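3.2 The Bowl Problem

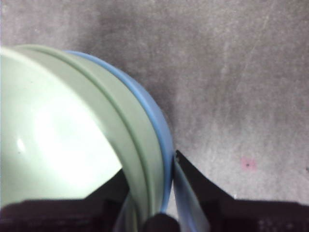
Figure 2. A pale green bowl-shaped container with a light blue band along its outer edge, on a gray surface.

Every tidying study has an object that refuses to be filed, and ours was the bowl. We had asked 38 households to sort their everyday containers by the room in which each one "lived," a word we chose before we understood how much trouble it would cause. Plates lived in kitchens. Buckets lived under sinks or in hallways. Large open containers of the kind shown in Figure 2 lived wherever they had last been put down, and their owners defended this arrangement with some heat.

The coding scheme we borrowed from the Calloway pilot offers four categories: food, washing, storage and play. Barajas coded the green container as washing, on the grounds that it was plastic and big. Ackermann coded it as storage and wrote "obviously" in the margin. The two of them repeated the exercise in February and each changed his mind, which left our agreement score exactly where it had been.

Color was less help than we had hoped. Participants in the Trirness group told us that they kept green things for the garden and blue things for water, a rule they stated firmly and then broke in their own hallways. An object with both colors on it gave them a chance to be right twice. The ridge around the outer wall was read by one participant as a grip and by another as decoration, and a third asked us to stop pointing at it.

We finally added a fifth category, "general," and watched it swallow the other four. Two households placed every container they owned in it and asked whether they could go. We kept their answers in the analysis, partly from principle and partly because they had finished on time. Section 3.3 reports the results with and without the general category; readers who own a large bowl may prefer the version without.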